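I have a thing about folding long-sleeved T-shirts. Short sleeves are no bother, you flip the sides in and away you go, but long sleeves have always beaten me - they stick out, they bunch, and you end up with a lump in the middle of the pile. So I have been properly learning it this autumn, and I am so pleased with how it's going that you are getting a whole post on it!

Sleeves go in first, across the chest, with the shirt lying on its back. Tape on the table is a wonderful help for keeping things square. 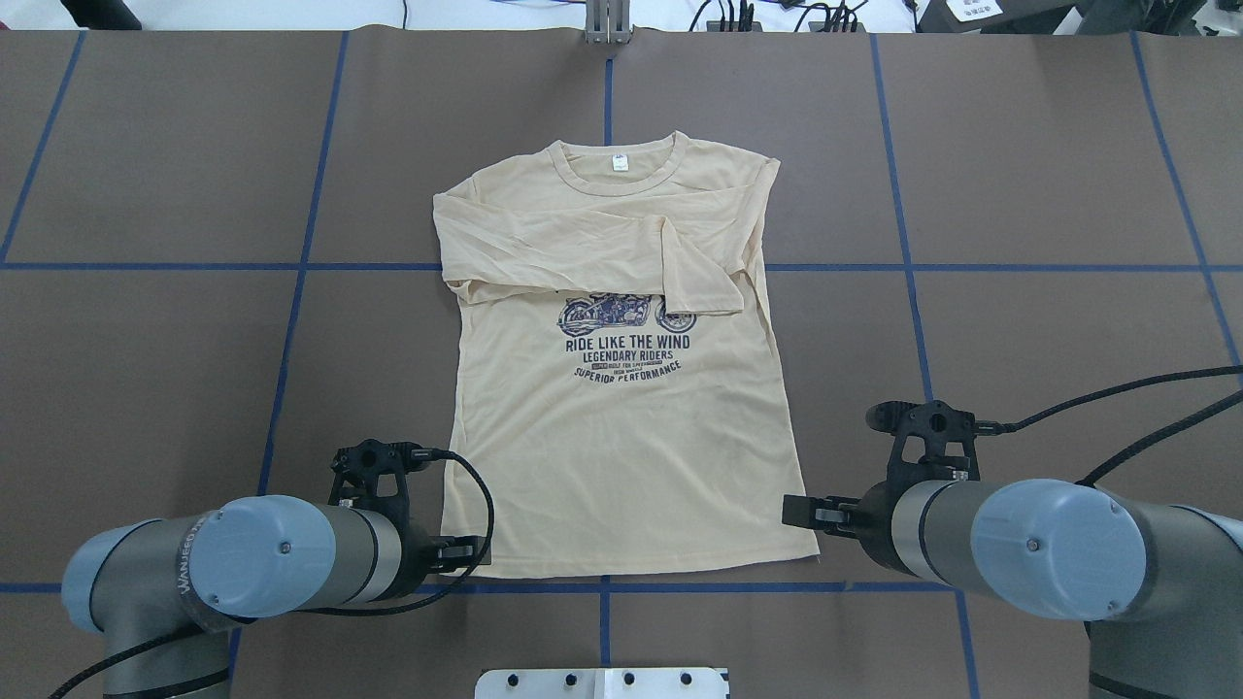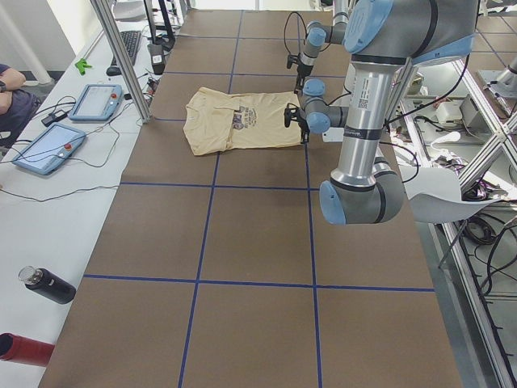
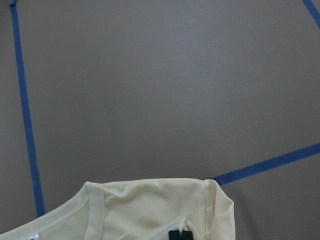

A reader called Ima wrote in after my last laundry post to say that I was making far too much work for myself, and that in her house long sleeves get folded straight down the back so they lie in two neat lines. She also thinks any shirt with a big print should be folded face out, so you can find it in the drawer without digging. I tried her way on Sunday and she is right about the drawer (right about the drawer!), though I still get a better edge with the sleeves crossed over the front.

What has made the most difference for me is smoothing before every fold. I used to do one big sweep with my arm at the start and then race through. Now I go from the collar down to the hem with flat hands, fold a sleeve, smooth again, fold the other, smooth again. It sounds slow and it is a bit slow, but "RIDE LIKE THE WIND" can wait an extra minute, and it's such a good print that I'd hate to crease it.

After the sleeves I bring the sides in so they nearly meet, then hem up to collar, then in half once more. Thick cotton only wants the one fold or it springs open again. I stand mine on end in the Fendley drawer units we bought in Irkham back in May, the deep ones, and they hold a silly number of tops if you pack them upright. Jumpers still live on the shelf.

I did try a folding board as well, the plastic sort with flaps. Lovely for short sleeves, hopeless for cuffs, and it has gone back in the cupboard under the stairs. If you have one and get on well with it, do tell me what you do with the cuffs, as I would love to give it another go before I start on the fitted sheets.

Contact | Copyright 2018 | Back to top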